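Let People Pause the Cutscene

September 29, 2020

By Bonifacio Herrero

I finished Remwood in June, and I have started it over twice since then. It is a slow game about a surveyor mapping a flooded valley, and I like nearly everything about it. I like the boat. I like the way the map fills in by hand. What I don't like is that for 13 hours of play, I could not stop a single conversation without skipping it.
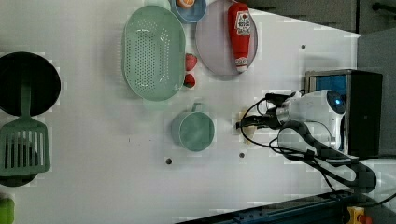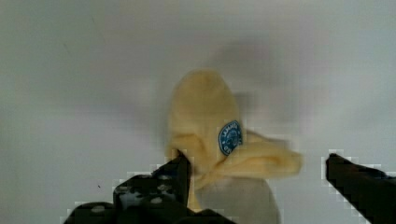

If you press the pause button during a scene in Remwood, the game asks whether you want to skip. If you say no, the scene has kept running behind the prompt. You have missed a line, maybe two. If you say yes, you miss all of it. There is no third option. I have a phone that rings and a neighbor who knocks, and I missed the whole explanation of why the lower dam was opened because a package needed a signature.

This is an old complaint and I am surprised to be making it in 2020. Consoles can suspend a game at the system level now, and people will tell me to press the home button. I do press the home button. On my machine, with Remwood, the picture freezes and the voices carry on for a few seconds, and when I come back the mouths and the words don't match until the next scene. On a PC there is no home button to press. A player should not need to know which of these tricks works on which hardware.

The usual defense is that a cutscene is meant to be watched straight through, like a movie in a theater. I don't find this convincing. Almost everyone who plays games plays them at home, where movies have had a pause button since the VCR. The longest scene in Remwood is the hearing in the third chapter, and it runs long enough that I had made tea before it and finished the tea during it. Any director who puts that on a disc for home viewing expects people to stop it partway.

The other defense is technical. Scenes that run in the game engine have physics and audio and streaming going on at once, and freezing all of it cleanly takes work. I believe that. I don't write games and I won't pretend the fix is one line of code. But the same engine stops everything when I open the map while standing in a river in the rain with a dog swimming beside me. Somebody did the work for that.

Smaller games manage it. Cifuentes, which came out with far less money behind it, pauses anywhere. You can stop it halfway through a word. The screen dims, the last line of dialogue stays up, and there is a log you can scroll back through to read what was said before. I didn't use the log much, but on the nights I played tired, I used it a lot. Fluriretti goes further and lets you replay any scene from the main menu once you have seen it, sorted by chapter, with the subtitles in whatever language you choose. My cousin used it to practice her Italian.

Those two features change how I play. In Cifuentes I listened to every conversation because I knew I could leave and come back. In Remwood I started putting off story scenes until late at night, when I was less likely to be interrupted and more likely to fall asleep. By the fourth chapter I was skipping some of them outright. I doubt the writers wanted that.

There is also the matter of people who need the pause for more than a package. Players with trouble reading fast subtitles need it. So do players who use one hand, who get headaches, or who look after someone in the next room. Studios have gotten better at this sort of thing in the past few years. Remwood itself has good options for text size and color, and it lets you hold or toggle every action in the boat. I counted that in its favor when I bought it. The pause belongs on that same menu page, and it would help more players than the screen shake slider does.

I wrote to the support address for Nodik, the company that published the game, and got a polite answer saying that the feedback had been passed to the team. The patch that followed fixed the oar sounds and a bug where the heron stood in the air. The notes ran to 60 items. I read them all, and the pause was not among them.

I know how this looks. It is a good game, made by people who plainly cared about it, and I am spending a whole column on one button. But I have played the opening three times now, and each time I have sat through the ferry conversation with my thumb off the controller so I wouldn't touch anything by accident. The actor who plays the ferryman is very good. He has a long pause of his own in the middle of it, looking at the water, and every time it comes I tense up a little, waiting to see if the dog next door is going to start barking.

Reviewers could help here. Most reviews list the frame rate and the length of the loading screens, and some list the size of the download. I would like one more line, saying whether the scenes can be paused. It takes a reviewer five seconds to check. If it had been in the reviews for Remwood I would still have bought the game, but I would have unplugged the phone first.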